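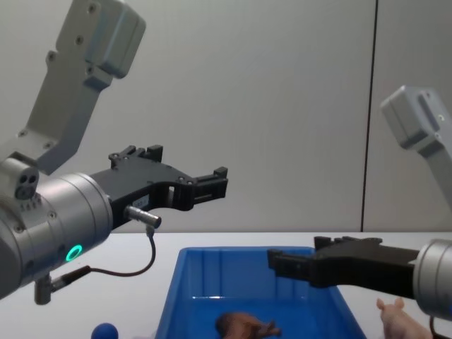 Leitura: 3 min

Cheguei atrasada, claro. O portão da Prernel fica do outro lado de Parotdale e o autocarro deixa-nos na rotunda, depois são 20 minutos a pé, sem passeio. Levem calçado decente. Na recepção dão colete, crachá e uma folha para assinar que ninguém lê. Grupo pequeno, quase tudo gente de logística, dois professores, eu.

Apontamentos à pressa, escritos no regresso, desculpem a desordem.

A Prernel faz separação e embalagem para outras marcas, brinquedos sobretudo. Devoluções, caixas misturadas, sortidos para feiras. Trabalho de mãos, sempre foi. Em fevereiro começaram a passar parte da triagem para braços robóticos e foi isso que nos quiseram mostrar. Quem guiou a visita foi Ilgın Sezer, chefe de turno, fala depressa e responde a tudo. Bom sinal.

Primeira paragem, a sala de ensaios. Mesa branca, dois braços, um de cada lado, uma caixa de plástico azul entre eles. Um bicho castanho deitado lá dentro, cavalo ou coisa parecida, um porco cor-de-rosa cá fora e uma bola azul do outro lado. É mesmo isto, pegar em bonecos e pôr na caixa certa. As pinças são pretas, de dois dedos, maiores do que eu imaginava. Perguntei porquê brinquedos tão diferentes. Porque as devoluções vêm assim, respondeu ela, nunca vem uma caixa só de porcos.

O programa que gere as tarefas chama-se Gudero. Não percebi tudo. Cada peça nova tem de ser ensinada e quem ensina são as pessoas da linha, não vem ninguem de fora. Isto para mim foi o mais interessante da manhã. Seis operadoras da triagem fizeram formação e agora passam metade do turno a preparar peças, ver onde a pinça falha, corrigir. Uma delas contou que nos primeiros tempos ia para casa com mais dores de cabeça do que de costas. Agora nem uma coisa nem outra, diz ela. Também disse que sente falta da conversa na bancada. Na linha antiga estavam todas lado a lado, na sala nova cada uma olha para o seu ecrã.

Dinheiro: a categoria mudou para quem fez a formação, o salário subiu um pouco (não disseram quanto, insisti, nada). Quem não fez ficou na embalagem, mesmo horário. Despedimentos, segundo a empresa, nenhum. Mas os contratos a prazo do Natal passado não vão ser repetidos e isso soube-se só na pausa do café, não na apresentação. Um dos professores pegou nisto e não largou, e bem.

Segunda paragem, pavilhão Corrigan, o armazém grande. Barulho. Tampões nos ouvidos, metade das explicações perdida. Aqui continua tudo manual, prateleiras até ao tecto, corredores marcados a amarelo. Vi um quadro com o número 2146, pensei que era a produção do dia, afinal era a referência de uma encomenda. Figura de parva. Nesta nave trabalham mais de 80 pessoas e a pergunta que toda a gente fez foi se os braços chegam cá. Ilgın: por agora não, os volumes são pesados de mais e as caixas vêm amassadas. "Por agora" foi sublinhado por ela própria, com os dedos.

Outras coisas soltas. Os turnos da noite acabaram na triagem, a maioria agradeceu, perderam o subsídio nocturno e aí já agradeceram menos. As pausas são iguais. Há uma folha na parede da sala de ensaios onde se escreve à mão o que correu mal, com nome de quem reparou, e o técnico tem de responder na mesma folha. Gostei disso. Li duas linhas, uma era sobre peluches, a outra não se percebia a letra.

Café fraco, bolo de laranja bom. Não deixam entrar com mochilas, há cacifos mas é preciso moeda.

A visita dura duas horas, é gratuita, inscreve-se por email e demoram a responder. Se forem, peçam para falar com as operadoras sem a apresentação em fundo, a nós deixaram dez minutos e foi pocuo. Fiquei com perguntas sobre a formação, quem escolheu aquelas seis, se abre outra vez para as da embalagem. Já mandei mensagem, quando tiver resposta ponho aqui.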